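# Tea towels and letters at Drostia

20 Jul 2023

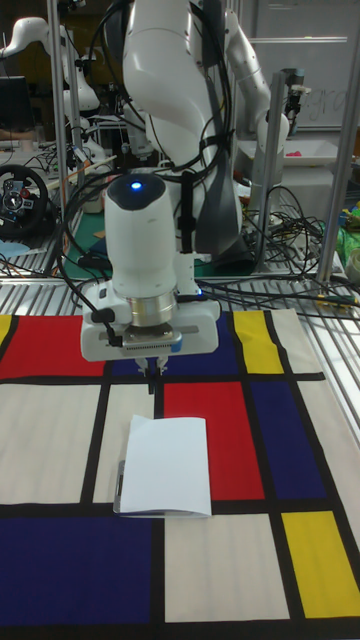 *The colour-block cloth on the workbench, with a sheet of white paper folded on top.*

I've finally got my favourite cloth out for the summer letter-folding table – red, blue, yellow and off-white, with black bands between! Zorica Petkov found it on a stall in Plosen for 4 euros and I've been jealous ever since. We've got 200 letters to fold before the street fair, so do drop in if you've a spare hour (we're open from 11). Tea's on me, and please bring your own biscuits as I've eaten ours.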